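3. Collecting the demonstrations

Our policy learns from recorded examples, so most of January went into teleoperation. Urmila Vashisht drove the arm and Sushil Bhardwaj checked each recording. The task was handling blue plastic bins at a steel rack.

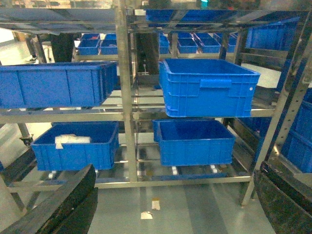
We kept 1,728 episodes, split over 16 start positions. An episode was dropped if the wrist view froze or the operator paused for more than 15 seconds. The files went into Nustus, our labeling tool, with 4 labels per episode.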